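Home Docs Download Changelog Contact

# Skellora word list

Skellora is a list of household and grocery words with their short forms, as people write them on shopping notes. I made it for spelling checkers and for small search tools. The current file was saved on 26th November.

## Contents

- 4000 entries in `words.tsv`
- 627 entries with more than one spelling
- 500 short notes in `notes.txt`, typed by hand

Each line has the word, its short form and a group. The groups are food, storage, cloth, toys and other.

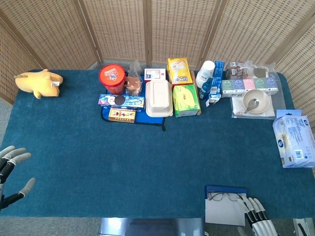 ## How the words were chosen

I began with the older Nerkgate list and removed all words for tools. Then I added plural forms. If two spellings are both common, I keep both – the first one is the form I prefer.

Brand names are not included. Please do not send them.

## Known problems

In the notes, 70 lines have no group yet. "Can" and "tin" are still separate entries, and I am not sure this is correct. The Ralden import script reads an empty column as zero, so please fill it before you import.

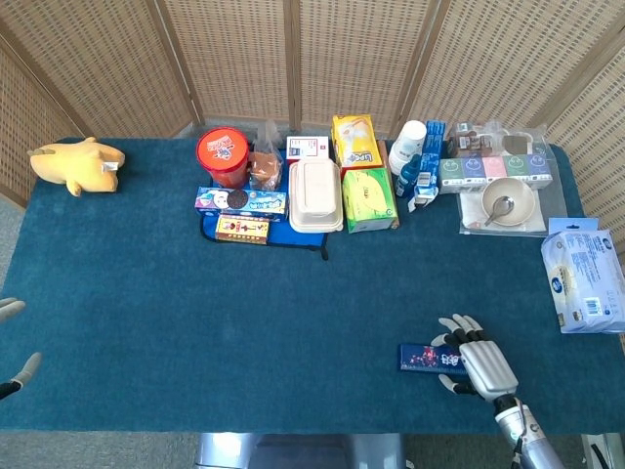

## Use

The file is UTF-8 with tabs between the columns. Lines that begin with `#` are comments. You may copy and change the list, also for paid work, if you keep the file `LICENSE` with it.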